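Hand-held gripper check – pre-session list with comments
Mirkby bench group, September revision

Go through the list before the first pick of the session. Mark OK, WATCH or STOP. A STOP means the tool goes on the red shelf, even if the fault looks tiny.

1. Fingers
Open fully, close slowly, open again. Both sides should move together with no click.
Result: OK
Comment: Lovely smooth travel since the Salazar links went in, a real treat to use!

2. Pivots and bushings
Look at each bushing with the fingers open. It should sit flush and not turn with a fingernail. No oil near the pads, ever.
Result: OK

3. Screws
Check all fingertip screws with the short driver. Snug is enough – this is plastic, and we have stripped 6 holes by being keen.
Result: OK
Comment: One needed a quarter turn. Logged. (GH)

4. Cable and grip
No kinks, no bare wire, strap holds when you let go of the handle.
Result: OK

5. Work surface
Clear the pick area and wipe away crumbs and grit. Leave target objects toward the far side, out of reach of the closing fingers, until the list is signed.
Result: OK

6. Pinch zone
Keep your free hand at least 5 inches from the fingertips whenever the tool is live. Say "closing" out loud if anyone else is at the table. It feels silly for one morning and then you do it without thinking, and I love hearing it across the room.
Result: OK

7. Pads
Check both faces and every corner. Fuzz along an edge is WATCH. A pad that lifts when you push it sideways with a thumb is STOP. Always change pads as a pair so the grip stays even.

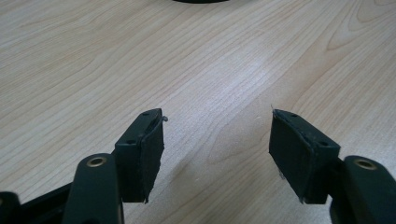
Fenna Van Damme asked whether a ragged bottom corner shouldn't count as STOP straight away, seeing that grip force is set with fresh pads and a worn corner changes where small objects sit. Good question, and it goes into the next revision. For now, a torn corner is WATCH with a recheck after 47 picks.
Result: WATCH, both sides
Comment: Edges are fraying and the corners are uneven. New pair requested from the Jaltau drawer, bin 13.

8. Sign-off
Initials on the sheet, tool number on the board, then go. Happy picking!
Checked: Gijs Hermans
Second look: Sille Østergaard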